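I have been asked three times this year whether something I own "sparks" anything. The asker is usually holding a bin bag. I'd like to put in a word for the spare part, the odd lid, the bracket that came with the thing and was left over when the thing was finished.

The case against keeping them is well known. They gather dust, they breed in drawers, and when you die somebody has to deal with it. All true. But the people who make this case then go out and buy a bracket. My neighbours in Burura threw away a shelf support one Saturday and spent the following weekend driving to Cilteck for another, which came in a pack of 7. They kept one and threw away the rest.

I have a different system, in that I have tubs. Things go into the tubs. Every so often I look for something in them and find something else, and that gets used instead. Our bathroom door is held shut by part of a Hlongwane tent.

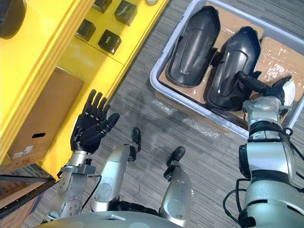 Thabiso Buthelezi wrote in after my last column on this to say that a tub is only a bin you haven't had the courage to empty, and that he had cleared his own garage in an afternoon and missed none of it. I believe him. I would only ask him to wait until the boiler goes. A man who has missed nothing is usually a man who hasn't yet needed a washer on a bank holiday.

There is a snobbery in all this too. An empty room is admired when the owner could fill it again by Tuesday. When my grandmother kept 61 jam jars under the stairs it was thought a bit sad, though every one of them went out full in the autumn and most came back. Nobody photographed her stairs for a magazine. The same magazine would now sell you the jars.

I'll give the other side this much: labels would help. I bought some, made by Cilisum, and put them somewhere safe. 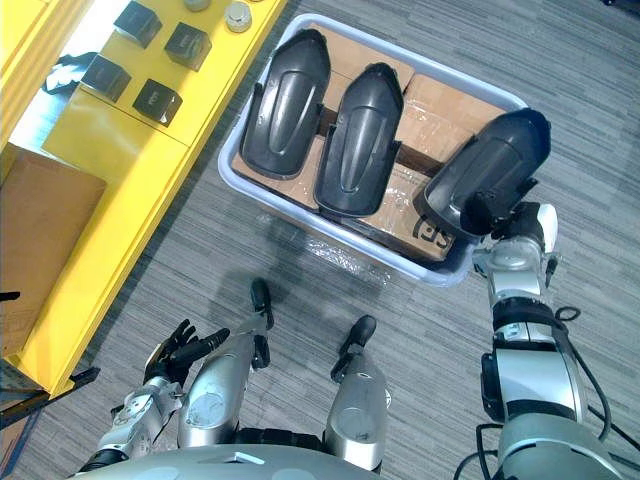 My sister's view is that the whole argument is a cover for not wanting to sort anything, and that if I could name what was in even one tub without lifting the lid she would never raise it again. I got as far as "cable". She is coming in March with her own bags, and I have moved the good tub to the loft.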